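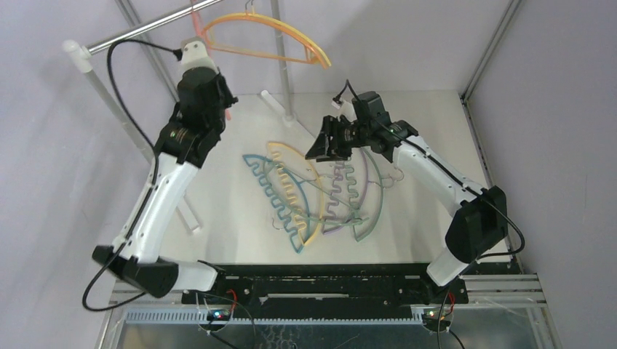

cintres en plastique, tout emmêlés

Sujet : Cintres plastique, on garde ou on jette ?

mirabelle_54
Posté le 8 nov. 2020
Bonjour à tous, je trie la penderie de ma mère avant son déménagement et je me retrouve avec une montagne de cintres plastique. Dès qu'on en tire un les autres suivent, une horreur. Elle veut tout garder "au cas où". Moi je mettrais tout au rebut et je rachèterais du bois. Vous faites quoi vous ? Et ça va dans quelle poubelle ?

tonton-bricole
Garde. Un cintre plastique ça dure vingt ans si on pend pas un manteau mouillé dessus. Le bois prend une place folle sur la tringle, faut compter presque le double. Ma femme a voulu passer au bois en juin, résultat la moitié des chemises sont pliées sur une chaise.

Palura
Pas d'accord. Le plastique fin déforme les épaules des pulls, j'ai des bosses partout. Enfin les pulls ça se plie de toute façon.
Perso j'ai pris les velours de chez Girkia, très fins, rien ne glisse. Par contre ça peluche sur le noir les premières semaines.

mirabelle_54
Girkia j'ai regardé, c'est le prix qui me freine. Elle a bien 200 vêtements ma mère, faites le calcul...

kestrel434
Les velours j'en suis revenu. La barre du bas lâche avec un jean. Deux cassés en un hiver.
Pour la poubelle : chez nous le bac jaune les refuse, c'est déchèterie. Appelle ta commune, ça change d'un endroit à l'autre.

Palura
@kestrel434 jamais cassé un seul, tu mets quoi dessus, des jeans mouillés ?

kestrel434
Des jeans. Secs. Taille 46 certes.

yu_lessive
Avant la déchèterie, essaye les ressourceries et les pressings. Le mien reprend que les cintres métal, mais la friperie d'à coté prend tout. Une école aussi parfois, pour les costumes de fin d'année.
Pour le démêlage – tous les crochets dans le même sens, puis un élastique par paquet de dix. Et dans le carton, tête-bêche, sinon ça recommence à l'arrivée.

tonton-bricole
Ou alors tu laisses les habits dessus, un grand sac poubelle par en dessous, noeud autour des crochets et hop dans le coffre. Déménagé 2 fois comme ça, rien de froissé. Enfin pas trop.

Palura
Les sacs poubelle percent, surtout avec les crochets métal. Prends des housses au moins.

mirabelle_54
Merci pour les réponses ! Bon, maman a vu le sujet par dessus mon épaule et elle est du coté de tonton-bricole évidement. On coupe la poire en deux : elle garde les solides, les fendus partent à la déchèterie et j'appelle la friperie demain pour le reste. Je prends l'idée des élastiques.

yu_lessive
Demande leur s'ils veulent les modèles enfant à part, la mienne les trie.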